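Laundry Afternoons, by Mwanahawa Tanui
Aug 10, 2025

I've been meaning to write about how our folding goes, and I finally sat down to do it — with tea, of course, and the window wide open.

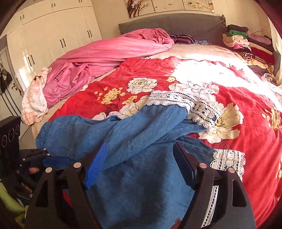
Folding has always been my favorite part of wash day, more than I'd admit to my sister, and I do it slowly with the radio on.

Blue denim with white lace, waiting its turn on the red peony bedspread, which I've loved since December.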